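Kilov T6 Open Parts Bin

Steel storage bin with sloping sides, open top
Product code: 1771-T6
Sold by Praltetthorpe Storage & Handling

Overview

The T6 is the middle size in the Kilov open bin range. It is folded from one sheet of mild steel and spot welded at the corners. The back wall is taller than the front, which keeps the contents in place when the bin is pushed against a wall or a shelf upright. The low front lets stock be taken out by hand without lifting the bin down.

It is meant for short, solid parts: bar ends, castings, fixings, blocks and offcuts. It is not sealed and should not be used for powders or liquids.

Specification

Material: mild steel sheet
Finish: grey stove enamel, outside and inside
Capacity: 47 litres
Safe load: 60 kg, evenly spread
Floor: flat, with drain holes
Stacking: no (see Mivuneck frame below)
Weight empty: 5 kg
Supplied as: single unit, or pack of 6

Drain holes

The floor is punched before folding. The holes let washing water and cutting fluid run out and are too small to pass anything over 8 mm. If smaller parts are to be stored, order the rubber bung set (code 1771-B). Bungs push in from the inside and can be removed with a flat screwdriver.

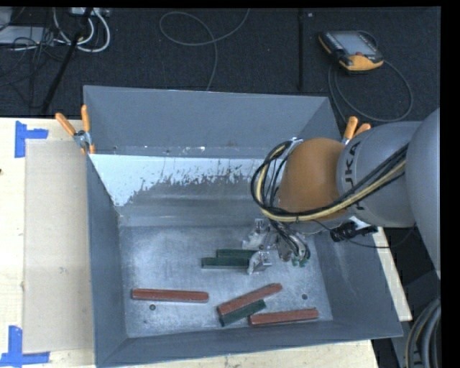 Open bin on a table, with red and green blocks on the floor.

Finish and wear

The enamel is hard but thin. Metal parts dropped into the bin will mark the floor within weeks, and the coating will in time lift along the folds and at any point where parts are dragged against the side. This does not affect the strength of the bin. Bare steel will rust if kept in a damp store, so chipped areas should be rubbed down and touched up with a metal paint. A galvanised version is made to order in batches of 50 or more.

Do not clean with a wire wheel. Warm water and a mild detergent are enough for most oils.

Using the bin with the Mivuneck frame

The T6 fits the Mivuneck two-tier and three-tier frames. The back wall hooks over the rear rail and the front rests on the lower bar, giving a forward tilt of 5 degrees. Earlier Mivuneck frames with a round rear rail need the adaptor clip, sold in pairs. The bin can also stand directly on a bench. Felt pads are advised on timber tops.

Accessories

1771-B Rubber bung set
1771-D Cross divider, steel
1771-L Label holder, clip-on, takes 75 x 25 mm card
1771-C Adaptor clip for round rail, pair

Delivery and returns

Stock items leave the Praltetthorpe warehouse the next working day if ordered before 2 pm. Packs of 6 are sent on a half pallet and need a signature. Unused bins may be returned within 30 days in the original wrapping. The Sánchez T6, sold until March, is the same bin under its former name and takes the same accessories.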